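# Hand-held gripper slips on thin cloth and the fingers do not close evenly

Posted by **Dardo Espinoza** in Tarnside Help, Grippers and Hand Tools

We have a table for recording cloth folding with a pair of hand-held grippers, black fingers with orange ridged pads. For two months all was fine. Since April the left tool lets a shirt slide out when I lift it by the hem, and the fingers touch first at the base and only later at the tip. I have cleaned the pads with a dry cloth. I also tightened the screws of the finger bases, but I did not change any part. The right tool has no such problem with the same shirt. Must I buy new pads, or is it a question of adjustment? And if I take a finger off, must I calibrate everything again?

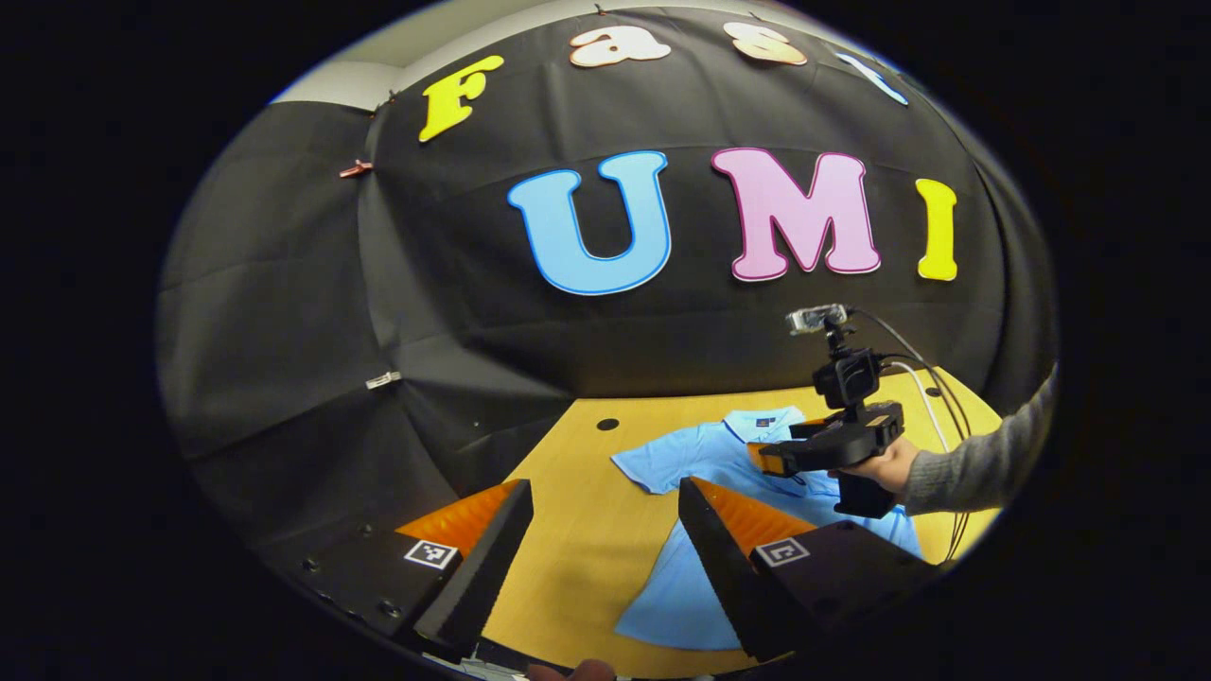
**Ivana Cisternas**

Before you buy anything, please check in which order you tightened the screws. I made the same fault in our workshop. If you tighten one screw completely and then go to the next, the base turns a very little, and at the tip of the finger this little becomes a lot. The result is what you write: contact at the base first, and a gap at the tip.

I would do it like this:

1. Switch off the recording and unplug the tool, so that you do not pull on the cable while you work.
2. Loosen all the screws of both finger bases by half a turn. Do not take them out.
3. Put a strip of ordinary paper between the pads and close the fingers slowly. Let the bases find their place by themselves.
4. Keep the fingers closed and tighten the screws a little at a time, going across from one to the opposite one. Three rounds are enough for us.
5. Open, close again, and pull the paper at the tip, in the middle and at the base. It should hold with the same force in all three places.

If it still slides after that, look at the ridges of the pad. With use they become round on top, and you feel this better with a fingernail than you see it with the eye. We keep a small notebook, and our last pair was changed after 423 recordings, the one before after only 168, but that was with towels, and towels are hard for the pads. Change both pads of one tool together. A new pad against an old one gives again an uneven closing.

For cleaning, a dry cloth only moves the fluff from one ridge to another. Use a soft toothbrush along the ridges and then a cloth a little damp with water. Wait until it is dry.

About the calibration: if the square markers stay on their bases and you do not peel them, you need only to repeat the opening and closing check, fully open and fully closed, and save the new values. When I did it, my closed value went from 39 to 36, so please do not skip this. With the old value the software believes that the gripper is still a bit open when it holds the cloth.

**Farías**

Same problem here, it was the pads. We got ours from Ferico, they fit but you must cut a small piece from the end.

**erkden_bench2**

I agree with Ivana for the screws, but I would put one more thing. Check that the cable is not pulling the tool to one side when you lift. Ours was fixed too short and the operator's wrist turned at each lift without him noticing. We lost one week looking at the fingers.

**Dardo Espinoza**

Thank you to all. I loosened the bases and did the test with paper, and at the tip it came out with no force at all, so Ivana was right about the order of the screws. Now it holds in the three places. My closed value also changed and I saved the new one. The ridges on the left tool feel more round than on the right, so I will order one pair of pads anyway. Farías, which end did you cut, the tip or the one at the base?

**Farías**

The base. 2 mm, with a sharp knife.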